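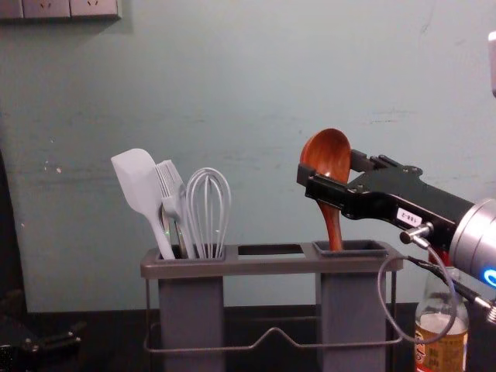 Setting Up and Looking After a Gripper on a Kitchen Bench Arm

Posted June 2, 2022 by Kerstin Berge

The integrator's handover sheet for our Wistano cell was one page long and claimed the gripper was "maintenance free." I have yet to meet a gripper that was. What follows is the routine I use on a single arm with a two-finger parallel gripper that picks utensils out of a countertop holder. It should carry over to most small arms, but check your own manual before you trust me or anyone else on torque and voltage.

What you need

A set of hex keys, a torque driver that covers small screws, a lint-free cloth, isopropyl alcohol, a paint marker, and a couple of reusable cable ties. You can skip the calibration kit Dronelov sells. I bought one and it is a ruler in a nice box.

Step 1. Make it safe

Bring the arm to a position where you can reach the wrist from both sides, open the fingers, and cut power at the controller. Pausing the program doesn't count. Some controllers will happily resume when a second person taps the screen, and I don't care what the safety page says about it.

Step 2. Check the mounting screws

Take hold of the gripper body and try to rock it against the wrist. Any play at all means the flange screws have worked loose. Tighten them crosswise to the value in your manual, then draw a line across each head and onto the body with the paint marker. Next time you only have to look at the lines. Alper Gezer, who built most of our fixtures, says thread locker makes this unnecessary. I found two loose screws on a gripper he had thread-locked.

Step 3. Deal with the cable

Most of the faults people blame on software are cable faults. On our arm the gripper cable is thin and gray and hangs in a wide loop under the gripper, low enough to pass in front of the utensil holder. A loop like that gives the wrist room to turn. It can also snag on whatever you've left on the bench, and bottles are the usual culprit.

Before you shorten it, jog the last joint slowly through its full travel, both directions, with a hand on the stop button. The cable should never pull tight at the connector. If there is slack left over at both extremes, take some up with a tie on the arm side. Never tie it right at the connector.

Then unplug it with the power off, look for bent pins, and push it back until it seats. Write down the label on the gripper while you're there. You'll want it when you order parts, and the supplier's records may not match.

Step 4. Clean the fingers

Wipe the gripping faces with alcohol and let them dry. Kitchen tools leave oil behind, and an oily finger slips in a way that looks exactly like low grip force. People then raise the force and start marking up their wooden spoons.

Step 5. Reteach the grasp

Put the tool back in its usual slot and approach it slowly. For a ladle standing bowl up, I close on the upper handle just below the bowl. Higher and you are pinching a curved surface. Lower and the fingers get too close to the rim of the holder. Keep the neighboring slot empty if you can spare it, which makes a missed approach a lot cheaper.

Set the force at the lowest value that lifts the tool, then go up one notch. The Hindau forum recommends starting at maximum and working down. I can't see why you would.

Step 6. Run it before you believe it

One good pick proves very little. I run 11 in a row, take the tool out, put it back slightly crooked, and run 11 more. If it drops one, go back to Step 3 before touching the program.

How often

The vendor's counter told us to service at 3,609 cycles. Our first loose screw turned up at 755. I now do Steps 1 through 4 every two weeks and ignore the counter.

Comments are open. Toshiko Arai has already written to say her status light stays blue even when the fingers have lost communication, so don't use the light as your check. Open and close them and watch.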